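Step 3: Trim idle segments before training

Wrist recordings often include stretches where the gripper faces bare wall and nothing is being grasped. Run the Plirnham filter with a window of 11 frames, then check the flagged clips by eye. Keep any with cloth in view, even at the side.
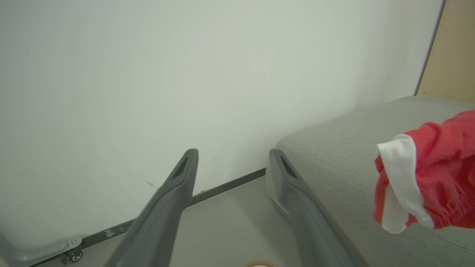
Liliana Vitale asked whether trimming hurts recovery behaviour. It did at first — our May set fell from 1,690 clips to 884, and the policy stalled after missed grasps. Leave 2 seconds either side of each cut.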